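Skiris 小卖部货架 S-344
产品编号：2462
供应：Savance 店铺设备

产品简介

Skiris S-344 是一款给小型零售店使用的多层金属货架，灰色层板，黑色冲孔立柱，带灰色背板。适合摆放小盒饮料、袋装零食、饼干、肥皂等体积小、周转快的商品。靠墙单独使用，也可以几组并排连成一面。

本款由 Skutcombe 系列改进而来。旧款的层板前沿较薄，店主补货时手常常搭在上面，时间长了前沿容易变形。S-344 把前沿加厚并向下折边，手按上去不硌手，价签条也可以直接贴在折边的正面。

立柱与层高

两侧立柱整根冲孔，层板用挂钩卡入孔内，不用螺丝。调整层高时先把该层的商品清空，一人托住层板前沿，向上抬起后往外拉，即可脱钩。换到新的孔位以后，左右两侧要数清楚，挂在同一高度，再用手掌从上往下压一次，听到卡紧的声音为止。

每组标准配置为 7 层，含底层。摆小盒果汁的店，层高不需要留得太大，盒顶上方能伸进一只手就够了。留得过高，上面的空间白白浪费；留得过低，后排的盒子拿不出来，顾客往往会把前排碰倒。

如果同一组货架既要放小盒又要放大瓶，建议大瓶放在最下面两层，小盒放在中间，纸巾一类轻的东西放在最上面。

小盒饮料的陈列

十卢比一盒的果汁是很多小店走得最快的商品之一，荔枝味和芒果味通常放在同一层，左右分开，各占半边。每种排成前后两排，正面朝外，让品牌字样和水果图案对着过道。颜色接近的包装挨在一起时，中间的分界要摆得清楚一些，免得顾客拿错。 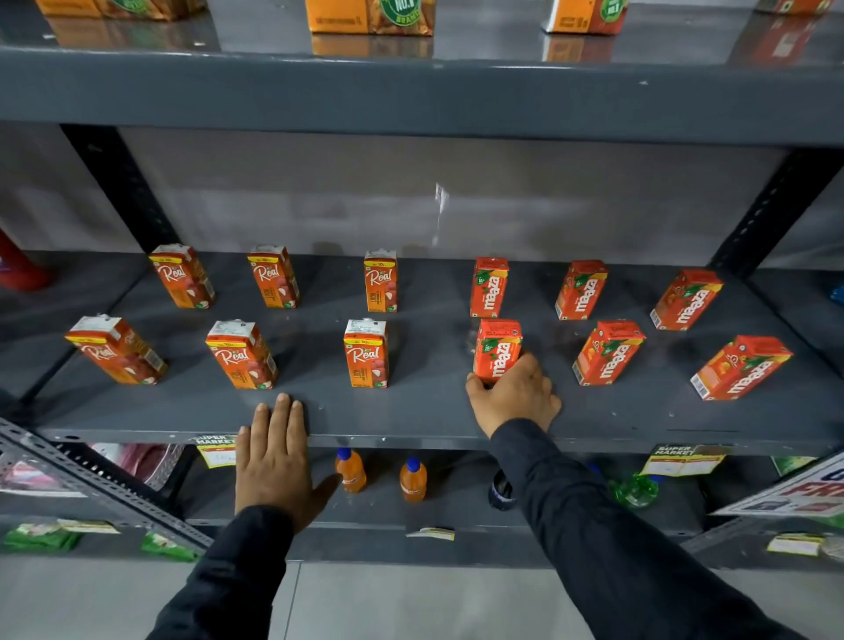
补货时先把后排的旧货移到前排，新货放到后排。盒顶印有批号的，摆放前看一眼，同一批的尽量放在一起，盘点时方便。小盒底面窄，放下去以后容易歪，摆完一排用手把盒子拢正，盒与盒之间留一点缝，拿取时不会带倒旁边的。

层板表面为平面喷涂，没有凸起的纹路，盒子可以直接推到靠背板的位置。层板深度足够放两排以上的小盒，只摆两排的店，可以把后排往前挪，货架看上去更满。需要固定分区的，可另购隔条，夹在前沿上即可。

背板

背板为整块灰色平板，安装在层板后方，商品不会从后面掉下去。背板上可以贴纸质标签，写货号或者补货数量。揭标签时用温水打湿，等胶软了再撕，不要用刀片刮。

不靠墙、需要两面取货的店铺，可以选购无背板的版本，订货时请注明。无背板版本要另外加装后拉杆，否则立柱容易晃动。

颜色

层板：灰色
背板：灰色
立柱：黑色
暂不提供其他颜色。单独补购的层板与原来的层板可能有轻微色差，属正常情况。

包装内容

黑色冲孔立柱
灰色层板 7 块
灰色背板
可调底脚
安装说明一份

隔条、价签条、后拉杆不包含在内，需另外订购。

安装

安装需要两个人。先把两根立柱平放在地上，装好底脚，再装底层层板，然后把整组立起来靠墙。背板从上往下插入，最后挂其余的层板。地面不平的，拧动底脚调节，直到底层层板放平。整组立稳之前不要放任何商品。

靠近门口或者过道较窄的位置，请用膨胀螺丝把立柱上端固定在墙上。家里有小孩出入的店铺也请固定。

清洁与保养

日常用拧干的软布擦拭即可。层板上纸盒来回推拉，时间长了会留下浅浅的擦痕和污渍，不影响使用。污渍可以用少量中性洗涤剂擦掉，再用干布擦一遍。果汁洒出来要马上擦，糖分干在层板上以后会粘住盒底，也容易招蚂蚁。

不要使用钢丝球、漂白水和酸性清洁剂。漆面如有磕碰露出金属，请尽快补漆，潮湿地区尤其要注意。补漆笔可向 Savance 订购，灰色和黑色各有一种，订购时请写明部位。

常见问题

层板可以单独买吗？
可以。报产品编号 2462 即可，最少一块起订。

能不能和 Skutcombe 旧款并排使用？
可以并排放，孔距不同，层板不能互换，也不能共用中间的立柱。

能放在冷藏间里吗？
不建议。本款按室内常温环境设计，长期处在冷凝水较多的地方，挂钩和孔边会生锈。

层板装上以后有些晃，怎么办？
多半是一侧的挂钩没有压到底，或者左右两侧差了一个孔位。取下重新挂一次，仍然晃动的，检查底脚是否都着地。

并排安装需要多买立柱吗？
同型号并排时相邻两组共用立柱，加购一组“延伸组”即可，价格低于标准组。

订货与配送

标准组有现货，由 Gautam 仓库发出，13 个工作日内送达。延伸组和无背板版本从 7 月起改为按单生产，交货时间以确认单为准。货到后请当场检查外箱，层板边角如有压弯，请拍照并在签收单上注明，我们补发层板，不需要退回整组。

页面更新：2026年10月14日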